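Search this site Search

Do Sorting Bins Save Time? Gadex Project Report
2 min read

Prernau's handout claims two bins tidy any medicine shelf. We doubted it.
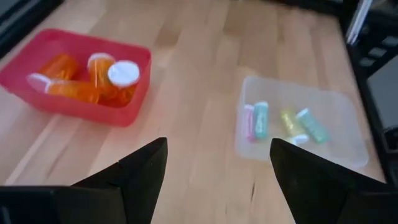 Orange bottles in the red bin, small tubes in the other.

The claim rests on 347 sorts, and we never learned who timed them. Our own trial had 5 rounds — too few to prove much. Frosted plastic also blurs whatever is inside,

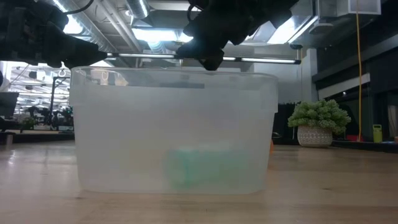 so a label would probably do more for a busy household than a second bin.

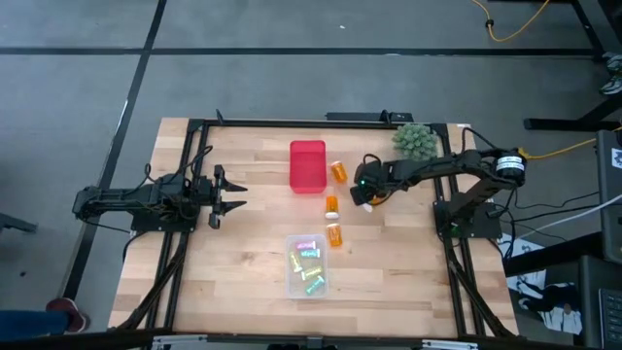 Does bin color matter?
Only a little, as far as we could tell. Shape told us more than color did.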